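Skavholm Workbench Top: Frequently Asked Questions

Which wood is the bench top made from?
The Skavholm top is made from light birch, glued in long strips. The color can be a little different from one top to another. After one year near a window it becomes more yellow, and this is normal.

Is the top already treated when I receive it?
No. We send it sanded but without oil. Please give it the first oil before you begin to work on it. Two thin coats are enough, with one night between them. Put the oil also on the underside, otherwise the top can bend.

Which oil do you advise?
Any hard oil for wood floors is good. My colleague Béla Sárközi uses the Maes oil on all the benches in our workshop in Plirnevport. One can of it is sufficient for 2 tops of the normal size.

How do I clean it every day?
Use a soft brush first, and then a cloth which is only a little damp. Do not leave water standing on the wood. For glue, wait until it is hard and lift it with a plastic scraper, always in the direction of the grain.

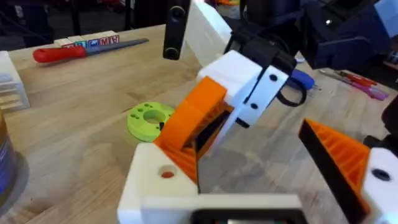

Can I screw a vise or another heavy thing to the top?
Yes. Drill first a small hole, and stay at least 18 mm away from the edge. If you wish to remove the thing later, use bolts through the whole top with large washers below. Wood screws which are taken out many times will lose their hold.

I have a dark ring from a cup. What can I do?
Sand the place lightly by hand with fine paper, go a little outside of the ring, and oil again. The repaired place is lighter for some weeks.

Does the Stakthorpe frame fit under this top?
Yes, the holes are in the same position. For older frames, please measure before you order. The part number of the adapter plate is 527, and the longer bolts are number 237.

Can I return a top after it was oiled?
Unfortunately not, except when there is a fault in the gluing. In this case write to Pieter Van Beek with your order number and he will arrange the exchange. In April we make our stock count and the answer can take a few days more.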